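Chapter 4
Where Should They Look?

My first real documentary job was a short film called Lustdale, and I nearly wrecked it with a chair. I was so busy fussing over microphones and batteries that I plunked the chair down wherever there was a gap between the lights, sat myself somewhere off to the left, and started asking questions. We came home with 466 minutes of interviews. It took me one evening of watching to see that everybody in the film seemed to be talking to a coat rack.

So this chapter is about eyelines, meaning where a person on screen is looking and what the audience makes of it. You'd think this would be a small topic. I did too! But viewers are incredibly good at reading eyes (we've all been practicing since the crib), and they'll pick up on a bad eyeline long before they notice a bad edit.

You have a few basic choices. Your subject can look into the lens, which feels like being spoken to. They can look just beside it, at you, which feels like listening in on a conversation. Or they can look well off to the side, which tends to feel like watching someone think. I love all of these, but I don't love them mixed up by accident, and that was exactly my trouble on Lustdale.

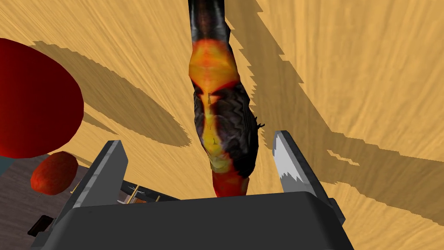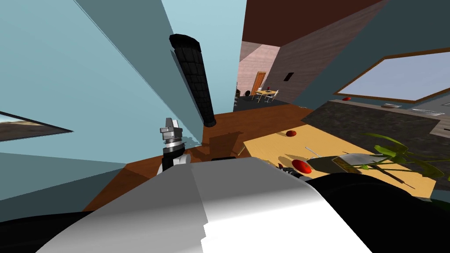 An eyeline only makes sense next to everything else in the shot, so before you move your subject, check what the camera is doing. Is it at eye height? Is it level? People skip that last one all the time. The room in the second picture leans so hard that the walls, floor and ceiling meet on steep diagonals, and if you sat a person in a room shot like that, I doubt anyone would pay much attention to their eyes. They'd be too busy trying to straighten the walls. A strong tilt can be great for a nervous moment. For a grandmother explaining how the bakery got started, I'd level the camera and go from there.

Gyu-bin Shim, who cut Lustdale and put up with me all through May, had a trick I still use. She'd play two interviews back to back with the sound off. If both people looked off to the same side, they seemed to be staring past each other at some third thing. If one looked left and the other right, suddenly they were in the same conversation, even though they'd never met. We had two brothers in the film who hadn't spoken in years, and she built a whole argument between them that way. (Whether that's fair to the brothers is a question for Chapter 7, and it's a long one.)

On my next film, Amach, I decided the sides before we left the house. I wrote L or R beside each name on the call sheet and moved my own chair to match. It felt silly and it saved us weeks.

Before you read on, pick any interview film you like and watch ten minutes of it on mute. Jot down which way each person looks, and whether it ever changes. Bring your notes on Monday, because we'll start with the ones that change.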